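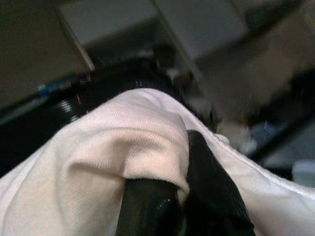

What is the Ladefoged ceiling drying rack designed to hold?

The rack is designed to hold a full household load of wet laundry, up to a total of 30 pounds, spread evenly across its rails. It is intended for indoor use in laundry rooms, utility rooms, bathrooms and enclosed porches.

Ladefoged Ceiling Drying Rack, Standard Model
Supplied by Ikent Home Equipment

Product overview

The Ladefoged rack is a pulley-operated drying frame that is fixed to the ceiling and raised or lowered by a cord. It has four rails, each 41 inches long, held in parallel by a cast end bracket at either side. When raised, the rack sits close to the ceiling and leaves the floor area clear. When lowered, it comes down to a height that most adults can load while standing.

The rack does not use electricity. Drying time depends on the fabric, the room temperature and the movement of air, and Ikent does not publish drying times for this reason. Customers who wish to reduce drying time should leave an interior door open or run an extractor fan while the rack is loaded.

Each rack is assembled and inspected at our Mavergate workshop before packing. The inspection card is placed in the carton and should be kept with the proof of purchase.

What is supplied

Four rails, sealed pine
Two end brackets, white powder-coated finish
One single pulley and one double pulley, with ceiling plates
One length of braided cotton cord
One wall cleat
Screws for fixing into timber joists
Printed installation guide and inspection card

Fixings for concrete or masonry ceilings are not supplied. These may be ordered separately under the Pledham fixing kit, listed at the foot of this page.

Choosing a location

The rack must be fixed to a ceiling joist or to a solid timber batten that is itself fixed to at least two joists. It must not be fixed to plasterboard alone. The pulleys should be set in a straight line, and the cleat should be mounted on a wall that can be reached without leaning across an appliance or a sink.

Many customers choose to place the rack above the washer, where laundry can be transferred with very little carrying.
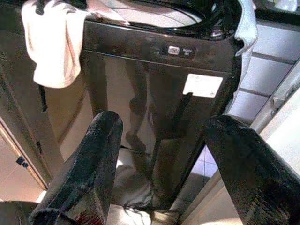 Where this arrangement is preferred, two points should be considered. A top-loading appliance requires clear space above it for the lid to open fully, and the lowered rack must be able to hang without touching a raised lid. The installer should open the lid, measure from the floor to its highest point, and confirm that the cord can be tied off with the rack above that height. If the ceiling is low, the rack should be moved forward so that it descends in front of the appliance.

The rack should not be installed directly above a gas burner, an open fire or a heater with exposed elements. It should also be kept clear of ceiling lights. Customers with a boiler in the same room should consult the boiler manual for the clearance required.

Loading the rack

Heavy items should be placed on the two center rails and lighter items on the outer rails. The load should be balanced from left to right before the rack is raised. A rack that tilts as it rises has been loaded unevenly and should be lowered and corrected. The cord must be wound around the cleat in a figure eight and finished with a locking turn.

Knitted garments should be folded over a rail at the chest, with the arms hanging freely, so that the weight of the water does not stretch the shoulders. Shirts may be placed on hangers and the hangers hooked over the rails. Bed sheets should be folded once lengthwise. Socks and other small items may be placed directly over the rail or clipped to it with ordinary clothespins.

Dripping laundry should be spun again before it is placed on the rack. The rails are sealed against moisture, but prolonged contact with standing water will dull the finish.

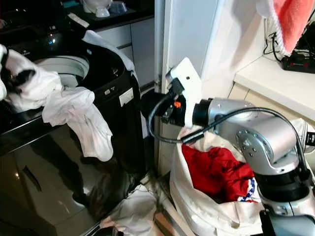
Rail space is the main reason customers give for purchasing a ceiling rack. In rooms without one, laundry tends to be set down on whatever surface is nearest while the rest of the load is sorted. A crumpled white garment hung over the front edge of a black top-loader, with another cloth resting over the rear top edge, occupies the machine and keeps its folds pressed into it. The same items laid flat across two rails have air on both sides and can be smoothed by hand before the rack is raised. For households that wash light-colored items frequently, the sealed pine rails may be wiped with a damp cloth before each use to prevent marks.

Care and maintenance

The cord should be examined every January, or whenever the rack has been out of use for an extended period. A cord that shows fraying, flattening or discoloration at the pulleys must be replaced before the rack is used again. Replacement cord is available from Ikent and should not be substituted with clothesline or garden twine.

The pulleys require no oil. Oil may drip onto laundry and will shorten the life of the cord. Dust may be removed with a dry brush.

The rails may be lightly sanded and resealed with a clear water-based varnish if the surface becomes rough. The rack should be left empty until the varnish has cured in accordance with the instructions on the can.

Safety

Children must not be permitted to operate the cord or to hang from the rack. The loose end of the cord must be stored on the cleat, out of reach of young children and pets. The stated maximum load applies to the wet weight of the laundry. The rack must not be used for storage, for hanging plants or for exercise.

Price and ordering

Standard model, complete: $225
Replacement cord: price on request
Pledham fixing kit for masonry ceilings: price on request

Prices are valid from 24/04/2026 and exclude delivery. Orders for residential addresses are sent by parcel carrier. Orders for apartment buildings, hotels and care homes are quoted individually and should be directed to Fraser Mackay in the contracts office.

Warranty and returns

Brackets and pulleys are covered against defects in material and manufacture. The cord is treated as a wearing part and is excluded. Unused racks may be returned in the original carton with all fixings present. Technical questions concerning ceiling types, batten sizes or non-standard rail lengths are answered by Bent Lykkegaard at the Mavergate workshop. Please include a photograph of the ceiling and the direction of the joists, if known, with any inquiry.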